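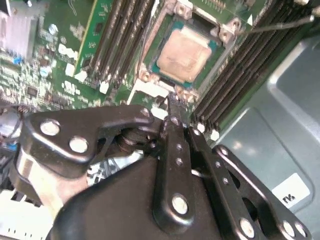

Wrist cam view, fingertips on the edge of the CPU socket frame. My whole summer is in those few millimeters!

1/ OK, a thread on what we've been doing with the server teardown cell, because the contact code finally merged and I'm too happy about it to keep quiet. Mostly software, a little whining about copper.

2/ The job: get the arm to work around a CPU socket on an old server board while everything is still in the chassis. Memory slots on both sides, a metal lever arm, cables wherever the last person left them. So the planner has very little air to play with.

3/ Our first version was pure vision. Find the socket, estimate its pose, go there, done. It looked great in sim (of course it did). On real boards the pose was fine from far away and got worse the closer we came, right when we needed it most.

4/ The reason is kind of fun. Once the gripper is in position, the fingers cover half of what the wrist camera sees. Our estimator was happily matching features on our own linkage. It was tracking the gripper and reporting that the gripper was extremely well aligned with the gripper.

5/ Fix one: render the gripper from joint angles every frame and mask it out before feature matching. Tihomir Omerović wrote the masker in an afternoon and it runs at 10 Hz on the cell PC with no GPU. I had budgeted two weeks. I owe him lunch.

6/ Fix two: stop trusting depth on the heat spreader. Shiny copper-colored metal gives you beautiful, confident, wrong numbers. We now fit the board plane from the memory slots on both sides and throw out anything that lands on the processor lid. Long straight black plastic, I love you.

7/ Fix three is the one I'm proudest of. The last 3 mm are not a position move anymore. We hand over to an admittance controller that creeps in along the approach axis until it feels the frame, then holds a light push and slides sideways to find the edge.

8/ The handover was the hard part! If you switch controllers while the arm is still slowing down, you get a little kick, and a little kick next to a socket is a bad afternoon. We now start the admittance filter from the measured velocity instead of zero. One line. Took me 12 days to find it.

9/ Tooling shoutout: Braderine, our log replayer. It lines up wrist video, joint states and force on one timeline, so you can scrub to the moment of contact and see exactly what the controller believed. I found the kick by staring at that plot with a sandwich in my hand.

10/ (Yes, it's named after a typo. No, we're not renaming it, the config files are everywhere now.)

11/ Still ugly: cables. The planner treats a cable bundle as one fat solid blob, so it refuses paths that any person would take by just nudging the thing aside. I want a "soft" obstacle class with a cost instead of a hard no. If you've done this with a sampling planner, please talk to me.

12/ Also ugly: the lever arm. It's thin and silver, and the segmenter loses it whenever the light changes. For now we put a keep-out volume over its full swing. Safe, but it blocks some really nice approach angles.

13/ Next up is running the contact search 1000 times on scrap boards with random start offsets, so I can stop saying "it feels better" in meetings. Plots in August if the boards hold out.

14/ Somebody asked if the masker will be open. I want it to be! It has our gripper model baked in right now, so I need to pull that out and have it read a plain URDF. Give me a bit.

15/ Replies open, especially for anyone who has fought with force control near fragile stuff. What do you use for your contact threshold, fixed or scaled with speed? We're on fixed and I have doubts.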